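Flivard Colored Measuring Cups: I Wanted to Throw Out My Metal Ones

Posted 2025-02-02
Filed under: Kitchen, Baking

My metal measuring cups have been with me since my first apartment. They nest, they stack, they survived two moves and a garbage disposal, and the numbers on the handles wore away so long ago that I tell the third from the quarter by feel. So when a reader wrote to say that the Flivard set had "changed how she bakes," I was doubtful. A cup is a cup. I ordered a set anyway and used it for most of the winter.

The pitch is color. Each size gets its own, and the idea is that after a week or two you stop reading labels and just grab. Flivard's box claims this saves time on every recipe. It doesn't say how much time, or compared with what.
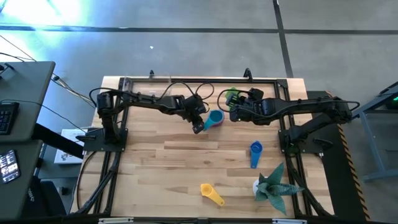

Bright cups on a butcher-block top.

My first complaint is that color only helps if you learn the code, and the code is arbitrary. Why should a half cup be one color and a third another? By the end of the first month I had two of them down cold and was still flipping the others over to check. My husband never learned any. He asked which one was the half cup every single time, and I eventually made him a little card for the inside of the cabinet door, so now we read the card where we used to read the handle.

Accuracy was better than I expected. I put each cup on the scale, zeroed it, and filled it level with cold tap water. The one cup measure was close enough that I couldn't blame it for anything. The smallest was a hair generous. I've seen worse from sets at twice the price, including the Staltine steel ones I reviewed a while back, which looked gorgeous and ran short across the board.

Flour is where cups go wrong, and no cup is going to fix that. Scoop straight from the bag and you pack it down. Spoon it in and level it and you get a good deal less. I tested both ways with the same bag and the same Flivard cup, and the two loaves did not look like cousins. One had a tight, dry crumb and the other was fine. If you bake bread more than once a month, buy a scale before you buy any of this.

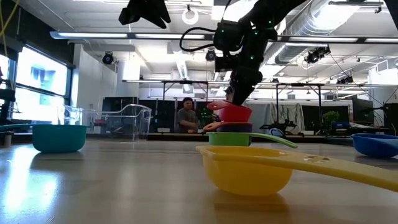

Sticky things were a nuisance. Honey and molasses hang on to the inside no matter what you do, and the oil trick (wipe a little in first) works about as well here as it does in any cup I own. Peanut butter needed a small spatula and some patience. Brown sugar popped out clean, which I'll give them.

They went through the dishwasher on the top rack, night after night. No warping that I can find. I did get a faint orange haze on one of them after measuring tomato paste, and a baking soda soak took most of it off. Turmeric I kept well away. My old metal cups never cared about turmeric.

I lent the set to Ardalan Kiani, who cooks a lot more rice than I do, and he brought it back after a couple of weeks with mixed feelings. He liked the weight. He did not like that they slid around in his drawer, and he has gone back to the Talebi scoop he keeps in the rice bin. His kids had taken over the cups for pancake mix by then, and he says the pancakes got more consistent. I can believe that. For a kid who is just learning, "two of the big ones" is a fair way to start.

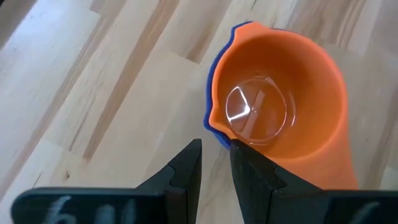 Storage is the other sore point. My metal set hangs on a ring, and the ring hangs on a hook. I tried these in the utensil crock, where they crowded out the whisks, and then in the drawer, where they wandered off. They're now in an Oltorden bread tin I wasn't using. It's fine. It is also one more thing on the shelf.

So, would I buy them again? Probably not for myself. They measure well enough and they clean up without a fight, tomato paste aside. The color business is oversold, at least for anyone who has been cooking for a while and already knows their own cups by hand. For a first kitchen, a classroom, or a grandparent who bakes with small children, I can see it.

Pros: decent accuracy, dishwasher held up, good for kids
Cons: arbitrary colors, stains, awkward to store
Keeping them? In the bread tin, for now. The metal ones are back on the hook.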